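I have been trying to learn to get up early, which at my age is a sentence that should probably come with a doctor's note. The plan was simple. Alarm at 5, feet on floor, two quiet hours before work in which I would read, stretch, and become the kind of person who owns a good thermos.

I'm now far enough into it to report back, and the report is mixed.

## Why I started

I blame a newsletter. It was written by a man who gets up in the dark and sounds thrilled about it, and I read it at midnight while eating cereal over the sink, so I was in a weak position. He said the morning belongs to you. I had always assumed the morning belonged to my employer, with the first part on loan to the Vekdale bus line, which runs past my window and has opinions about brakes.

I also had a pile of books. My mother gave me a fat history of canals two Christmases ago and asks how I'm getting on with it. I've been telling her I'm "in the middle," and the middle has been page 31 for a long time.

So I bought an alarm clock. It's a Gravden, secondhand, and it has one volume, which I'd call municipal. The phone now sleeps in the kitchen.

## The first stretch

For the first four mornings I was unbearable. I sent texts at 5:20 with words like "crisp" in them. I ate an egg. I stood at the bathroom counter brushing my teeth with the calm of somebody who has time to floss, and then, having time, I flossed.

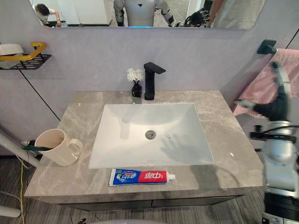 ## What happened to the reading

Nothing much, is what happened to the reading. I'd sit in the good chair with the canal book and a blanket, and the blanket would win. I made it through a chapter on locks that I could not describe to you under oath.

Reading at that hour has a strange quality anyway. Every sentence seems very wise for as long as you're looking at it. I underlined "the gradient presented certain difficulties" and wrote YES in the margin. I found it again in the afternoon and had no idea who I'd been.

Stretching went better, mostly because I do it lying down. I have a routine I got off a leaflet at the physical therapist's, and by the end of it I can touch my shins with confidence. My feet remain a long-term project.

Then there was the trouble at the other end of the day. If you get up at 5 you need to be in bed by nine-thirty, and it's remarkable how much of my social life happens after nine-thirty, considering how little of it there is. I left a birthday dinner before the cake. I left a movie before we found out about the brother. A neighbor who rang my bell at ten to return a casserole dish got a version of me in a bathrobe that neither of us has brought up again.

My sister came to stay for a weekend in the middle of all this, and I gave her the full tour of my new life, including the schedule taped up in the hall. She let me get to the end of it.

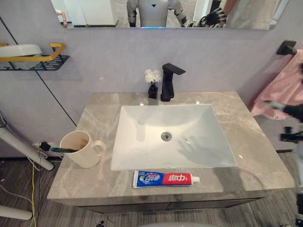 She said I had moved my tiredness from one end of the day to the other and was charging admission to see it.

I've thought about that a lot, often at around quarter past five. She's right, annoyingly. I used to be sharp at night and useless before coffee. Now I'm sharp for forty minutes in the dark and useless from lunch on. My two o'clock meetings have become something I attend the way you attend weather.

## Adjustments

I've made some. The alarm is set for six, which felt like a defeat until I noticed that six is still pretty early and that the bakery on Mac Giolla Street has its rolls out by half past. So I walk down there now. It's the best part of the whole business and it wasn't in the plan at all. The same people are in line every morning, and we nod like members of a lodge. I've started getting the seeded one.

The book has moved to my lunch break, where I'm awake enough to follow an argument about towpaths. Page 88! There are maps coming up.

The stretching stays where it was, and so does the flossing. My dental hygienist asked if I'd changed something, in the voice of a person who has been lied to by me for years, and I got to say yes.

I put a short version of all this up last month, and the replies split pretty evenly between people who have gotten up at four since childhood and people who wanted me to stop. 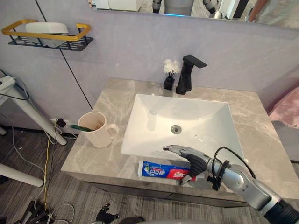
One reader wrote that she'd done the same thing for a whole winter, kept the walk, dropped the rest, and given her alarm clock to a brother-in-law she doesn't care for.

I don't have a brother-in-law, but I've put the Gravden in a drawer under the dish towels for now. The phone wakes me with a sort of harp. I've slept through it twice.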